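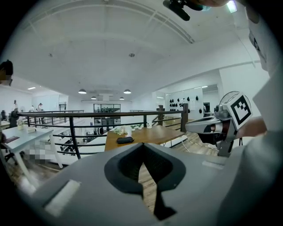 PALLVILLE, June 2021. Pallville will keep its town noon whistle, which has not sounded at noon since the clocks changed in the fall before last.

The town council voted Tuesday's leftover item through at its latest meeting, after two earlier tries ran out of time. The whistle, a compressed-air horn on the roof of the old Emance cannery, will stay where it is and will go on being called the noon whistle. It currently goes off at 12:40.

The trouble lies with the timer. Emance closed the cannery years ago and left the town the building, the horn and a gray timing cabinet with no manual. The cabinet was set by a firm that has since moved into swimming pool covers. When the clocks changed, a town worker moved the dial forward, then back, and then shut the door on it. The whistle has been 40 minutes late ever since, and it has been late with great accuracy.

Residents adapted. The diner on Lyimo Street moved its lunch special to 12:40. The elementary school lets its second lunch group out on the whistle, and the first lunch group has learned to resent it. The bank put up a small sign saying it goes by its own clock.

In May the town mailed a survey asking what should be done. It went to every household in Pallville, and 2,026 came back, a better turnout than the last three elections managed. The choices were to fix the whistle, remove the whistle or leave it alone. Leaving it alone won with 70 percent. Fixing it drew far less support, and removing it came last, though the people who wanted it gone wrote the longest comments.

One reply asked for the whistle to be moved to 6 a.m. as a lesson to the neighbors. Another said the writer had lived in town for 30 years and had never heard any whistle. The town clerk's office filed that one under "leave it alone."
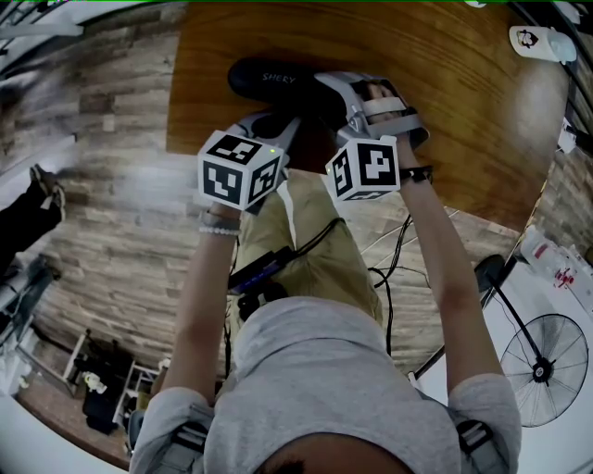
The council also looked at what a repair would involve. Prilska, a clock and bell company two counties over, offered to swap the cabinet for a new one that sets itself by radio signal. The new unit would be on time to the second and would come with a service plan. It would also need a new horn, as the old one runs on a type of valve that Prilska described in its letter as "of interest."

Council members spent a good part of the evening on that phrase. They then turned to the price, and spent less.

A motion to rename it the 12:40 whistle failed for lack of a second. Opponents pointed out that the name appears on the town seal, on the water tower and on the high school sports uniforms, where the teams are the Pallville Nooners. The booster club had sent a letter on the subject. It was brief and partly in capitals.

The approved plan sets aside a small sum for grease, a new lock and a tarp. It also directs that the dial not be touched by anyone for any purpose, including the purpose of improving it. When the clocks change again this fall, the cabinet is to be left as it is. By the town's own math, that means the whistle will then sound at 11:40, putting it ahead of noon for the first time anyone can remember.

The diner has said it will wait and see before printing new menus. The school district has asked for a meeting.

In other business, the council approved new gravel for the lot behind the library and put off a decision on the duck crossing sign, which has been facing the wrong way. It was the fourth time the sign has been put off. The ducks have been crossing at the post office.

The next meeting begins at 7 p.m. in the town hall annex. Parking is on the north side only.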